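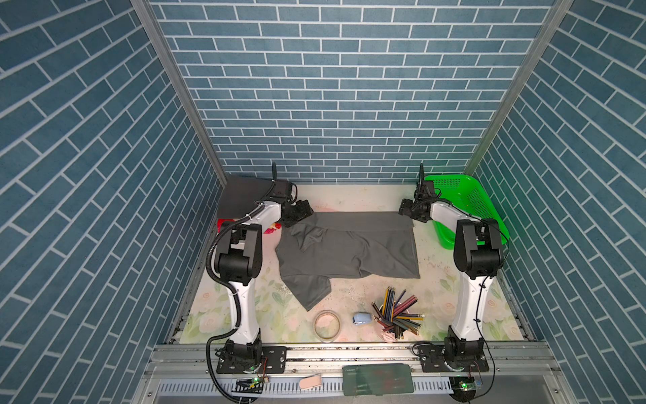 I have been asked three times this year whether a small care home should sign up for a laundry-folding robot, and three times I have said no. The product people keep asking me about is the Enelano Pair, sold on subscription by Dogar, and the sales talk is all towels, linen and staff hours saved. I don't doubt that the arms move. What bothers me is what is asked of them. Take a dark grey T-shirt, wrinkled, one sleeve bunched up, with an arm at either side of it and a cup of coloured pencils standing near the front of the table. It is one shirt. Anybody who has worked in a laundry room will know that the shirt on the table was never the problem.

The problem is the bag. Bags arrive knotted, with socks inside trouser legs and a cardigan that belongs to someone on another floor. Before anything can be folded it has to be pulled out, turned the right way, checked for a name tape and put with its owner's things. Dogar's leaflet says the Pair handles "up to 300 items a day". I asked whether that meant items fed from a bag or items laid out by a member of staff. The answer, after a long wait, was that "presentation of the garment may vary by site".
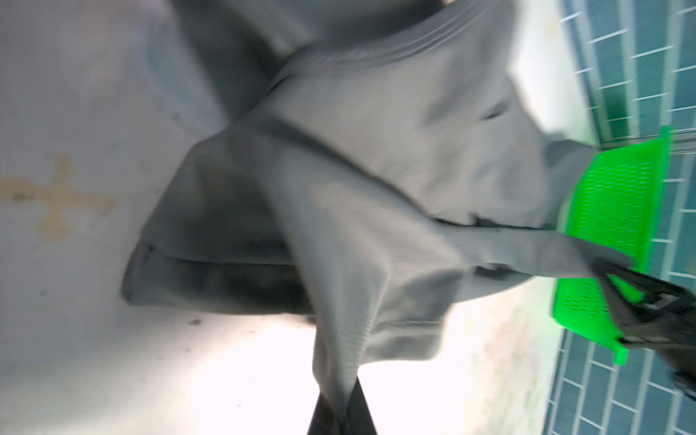

So somebody is still standing there. That is my main quarrel with the way these things are sold. The brochure counts the folding and leaves out the person who lays the shirt down, picks it up when it slips and carries the finished pile away. Yasir Zaidi ran a linen service for years before he retired to argue with me by email, and he puts the folding itself at a small part of the job. He would happily pay for a machine that sorted. He has never been offered one.

Then there is the money. The monthly fee I was quoted was £632, on a three-year term, with fitting on top. A care home with 62 beds could find that, I suppose, but it would come out of the same pot as the hours of the woman who does the laundry now. She also spots the torn hem and the hearing aid left in a pocket. I could find no line in the contract about hearing aids. 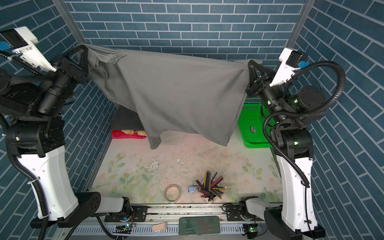

Adeel Rana, who advises two homes near me and is far more hopeful than I am, thinks I'm being unfair. His case is that early washing machines were poor as well, and that a firm has to begin with one garment before it can manage a basketful. I accept the second half of that. A firm does have to begin somewhere — but it can do its beginning at its own expense. Cerau, which sells a rival system, at least calls its scheme a trial and lets you leave after a month. Ostov won't quote a price at all until October, and I think better of them for it.

What I'd want from Dogar is dull stuff. A full working day in a real laundry, with the staff time written down by somebody who isn't on the payroll. Fitted sheets, which are hardly mentioned. A plain figure for how often a person has to step in. If the Pair is as good as Adeel believes, none of this should frighten anyone.

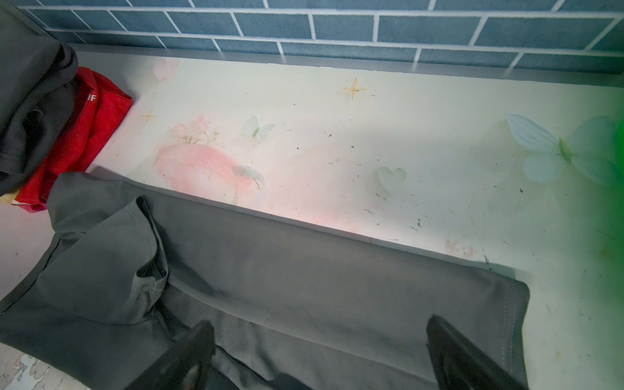
*Two gripper fingers at work on a grey garment.*

Until I see those figures my advice stays where it is. If you have the £632, spend it on a better dryer and another pair of hands for the Monday wash. And if a rep does call, hand over a knotted bag straight from the second floor and ask to have it back folded.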